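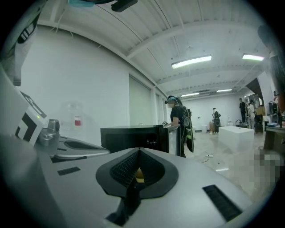 Stinholm, el disco nuevo: ¿mezcla floja o decisión acertada?

Última actualización: 14 de octubre

vinilo_torcido
Abro hilo porque en el de novedades se está perdiendo la conversación. Ya he escuchado entero el segundo disco de Stinholm, el que ha sacado Gustitz, y tengo sensaciones mezcladas. Las canciones me parecen mejores que las del primero. La mezcla, no. Las voces están muy enterradas en toda la cara A y el bombo tapa las líneas de sintetizador, que es lo que mejor hacen. Lo he probado con dos pares de auriculares y con los altavoces del salón, y en los tres casos igual. ¿Soy yo solo?

marea_baja
No eres tú solo. A mí me pasa sobre todo en la segunda pista. El estribillo entra y hay que adivinar la letra. En el directo de febrero en Ayala la tocaron ya y se entendía todo.

sintequefalla
Yo no estoy de acuerdo. La voz está baja a propósito, como un instrumento más. El primer disco tenía la voz delante de todo y sonaba a maqueta de radio. Este se escucha de principio a fin sin cansar, y el primero yo lo quitaba a la quinta canción.

vinilo_torcido
Que sea a propósito no quiere decir que funcione. Si escribes letras así de largas y las imprimes en el libreto, querrás que se oigan.

platea_19
Aporto un dato: el vinilo y la versión digital no suenan igual. Tengo los dos. En el vinilo la voz tiene más sitio y el bombo pega menos. Supongo que será un máster distinto, aunque en los créditos solo aparece un estudio, Illesach, sin más detalle. Quien pueda comparar que lo diga.

marea_baja
¿Qué edición del vinilo, la negra o la numerada?

platea_19
La numerada. Me tocó la 712. Tiene algo de ruido al principio de la cara B, pero se va enseguida.

casete_gris
Yo tengo la negra y no noto esa diferencia que dices. Puse las dos versiones seguidas ayer, al mismo volumen, y la voz me parece igual de baja. Puede que dependa del equipo. Mi aguja tiene ya sus años.

platea_19
Puede ser. Yo cambié la mía este verano.

retorno_izq
Vengo de trabajar haciendo sonido en salas pequeñas y os digo lo que oigo. El bombo y el bajo comparten demasiado en graves, y para que no se embarre han comprimido el conjunto. Cada vez que entra el bombo, todo lo demás baja un poco, voz incluida. En una pista de baile eso se agradece. En casa, a volumen normal, la voz se queda corta. Yo no lo llamaría error, es una mezcla pensada para sonar fuerte.

sintequefalla
Eso es lo que yo decía, pero mejor explicado. Es un disco para club.

vinilo_torcido
Las pistas 3 y 4, vale. Pero la mitad del disco son medios tiempos. ¿Quién pone «Orilla norte» en un club?

retorno_izq
Ahí te doy la razón. En los medios tiempos la misma compresión sobra. Da la impresión de que han tratado todas las canciones igual para que el disco quede uniforme.

dos_por_cuatro
Hola, leo el foro desde hace tiempo pero escribo poco. A mí el disco me ha gustado mucho más de lo que esperaba. No los conocía, llegué por el sencillo, y luego me puse el primero y me costó entrar. Lo digo porque igual los que venís de antes escucháis comparando, y los que llegamos ahora no tenemos con qué comparar. La voz baja ni la había pensado como problema hasta leer este hilo.

marea_baja
Bienvenido. Del primero prueba con la versión larga de «Sal», que solo salió en el EP. La del álbum está recortada y pierde el final.

dos_por_cuatro
Apuntado, gracias. ¿Se encuentra el EP en algún sitio?

marea_baja
En físico está agotado. En digital lo tiene Gustitz en su tienda, 5 euros.

casete_gris
Ya que sale Gustitz: ¿alguien más sigue esperando el pedido? Lo reservé con la primera tanda, con camiseta, y solo me ha llegado el disco. Les escribí y me contestaron que las camisetas van aparte, sin fecha.

platea_19
A mí me llegó todo junto, pero elegí la talla M. He leído en el otro hilo que las que faltan son las grandes.

casete_gris
La mía es XL. Pues será eso. Podían haberlo avisado en la página — cobraron los gastos de envío completos.

sintequefalla
Son un sello pequeño, tampoco hay que pedirles lo mismo que a una tienda grande. Los dos pedidos que les he hecho llegaron bien.

casete_gris
No les pido lo mismo que a una tienda grande, les pido un correo.

moderacion
Los temas de pedidos, por favor, en el hilo de compras y envíos. Este es para el disco.

retorno_izq
Vuelvo al disco. He escuchado esta mañana la última pista con calma y es la única en la que la voz está en otro plano. Mucho más seca, sin apenas reverberación, y más alta. O la grabaron en otra sesión o la mezcló otra persona. Para mí es la mejor del disco, y con diferencia.

vinilo_torcido
La última es la que llevaban tocando más tiempo. En Ayala cerraron con ella. Si el disco entero sonara así no habría abierto el hilo.

marea_baja
A mí la última me parece la más convencional, mira. Bonita, pero podría ser de cualquier otro grupo. Prefiero la 6, con el ritmo partido y los coros al revés, aunque la voz se entienda a medias.

sintequefalla
La 6 es la mejor, sí. Por fin coincidimos en algo.

vinilo_torcido
La 6 me sobra desde el minuto tres. Repite la misma vuelta sin añadir nada. En 12 canciones había margen para recortar, yo habría dejado diez.

dos_por_cuatro
¿Se sabe algo de la gira? En la página del grupo solo veo fechas ya pasadas.

platea_19
En la hoja que venía con el vinilo pone «nuevas fechas en breve» y nada más. La sala de Ayala tiene libre el 19 del mes que viene, pero eso no significa nada, lo miré por curiosidad.

marea_baja
Ojalá. En febrero llevaron batería de verdad y las canciones nuevas ganaban mucho. El bombo del disco es todo programado y se nota.

retorno_izq
Con batería de verdad cambia el reparto de graves y la voz respira sola. Si publican algún directo de esa gira compararé y lo cuento en este mismo hilo.

vinilo_torcido
Yo lo compraría. De momento le pongo un notable bajo a este, y la cara B la escucho más que la A.

casete_gris
Notable también. He cambiado la aguja por una prestada y sigo sin oír la diferencia entre vinilo y digital, por si a alguien le sirve.

platea_19
Pues entonces será cosa de la edición numerada. Si alguien más la tiene, que compare la segunda pista, que es donde más lo noto yo.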